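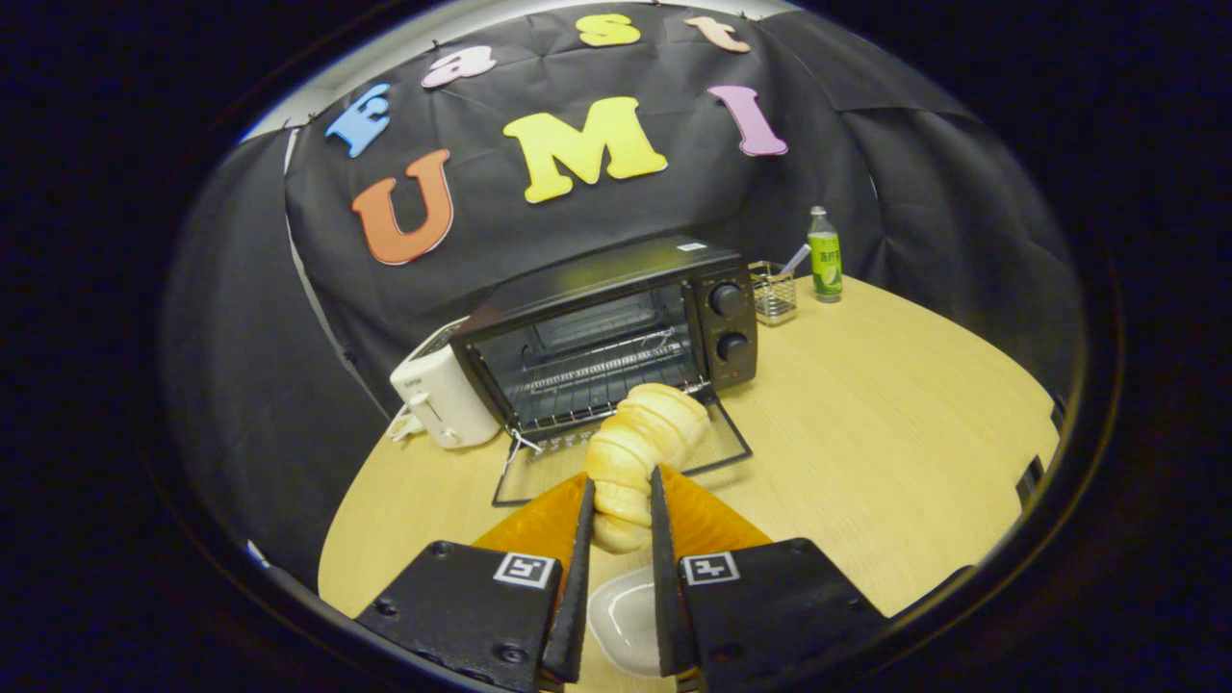 From: Tyyne Kettunen
To: Irnholm grippers list
Subject: Re: Grirolum hand-held kit, worth it?

Manju Rastogi wrote:
> Has anyone bought the Grirolum kit from Wemier? We need to
> record kitchen tasks and the quote is 371 euros per unit
> with the soft pads. Is the pad set worth paying for?

Hello Manju,

We have had two since June. The pads are fine for bread and fruit. With a twisted roll you close slowly and stop as soon as it holds, otherwise the crust marks. For small bowls I would practise the approach a few times first – the fingers are long and it is easy to knock the rim.

Things I would check before ordering:

Spare pads are sold separately, 48 euros a pair. Ours needed changing after 300 grasps, mostly because of crumbs. Wipe them between runs.

The printed markers must stay clean and flat. One of ours lifted at a corner and we lost nine recordings before Henrik noticed.

Delivery was slow but support answered the same day.

I would buy it again at that price. Anouk has the older version and may disagree – she found the trigger stiff.

Tyyne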